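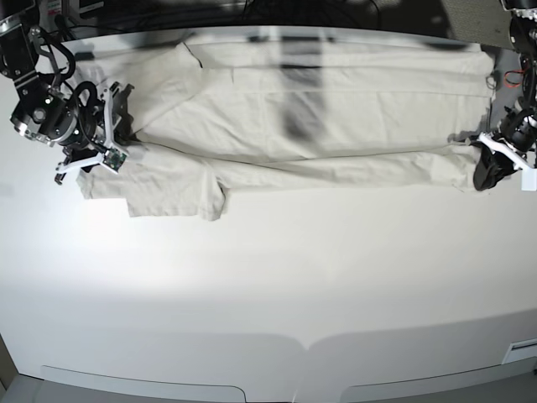 A cream cloth garment stretched across the table.

I'd been trying to pin Heather Merrick down for a chat since November, and when we finally got on the phone she was halfway through a changeover at Killeck, the bigger of her two holiday cottages just outside Drarkstead. "Keep talking, I'm only doing pillowcases," she told me, so I did.

Heather and her partner Stijn Van Wijk bought Killeck as a place to retire to. They're nowhere near retired (her words, with a fair bit of laughing) and it's been let to travellers for most of the time they've owned it. The second place, Lazăr, came along when the neighbours sold up. It sleeps four, it's got a wood heater and a deep old bath, and it's my favourite of the two by a mile, though don't tell Stijn, who did all the tiling at Killeck himself.

I asked what the first season was like. "Awful! I answered every message within a minute, even at two in the morning. One bloke wanted to know which way the bedroom window faced. I got up and checked with a compass."

These days she's calmer. Bookings come in through Drodusden, the little letting agency in town, and she pays them 19 per cent to handle the calendar and the late-night questions. I thought that sounded steep. Heather doesn't. "I did it myself for years and I was grumpy the whole time. Stijn will back me up on that."

He did, from somewhere in the background.

Her regulars sound like a lovely lot. Ottar Berge has taken Lazăr for the same fortnight every winter and leaves a jar of his own marmalade in the fridge. Another guest, Ivar Nyberg, came for a weekend, stayed 40 nights and finished writing his thesis at the kitchen table. "He still sends postcards," Heather said. "Terrible handwriting. We've got them all up in the hall."

We got on to money, as you do. A night at Killeck is $65 more in the school holidays than the rest of the year, and she hasn't put the base rate up for ages. The cleaning fee is already in the price, which I wish more owners would do (I've been stung by that one at the checkout more than once!). 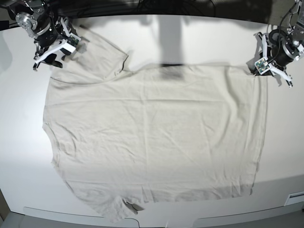 Do guests have to stay a minimum number of nights?
Two nights most of the year, and five over Christmas and Easter.

Dogs are welcome at Lazăr if you ask first, and Killeck is people only on account of the neighbour's chooks. Heather's next job is the back verandah, which she wants screened in before the mozzies get going. Stijn has priced the timber and gone a bit quiet about it. She had one last bed to make, so I let her go.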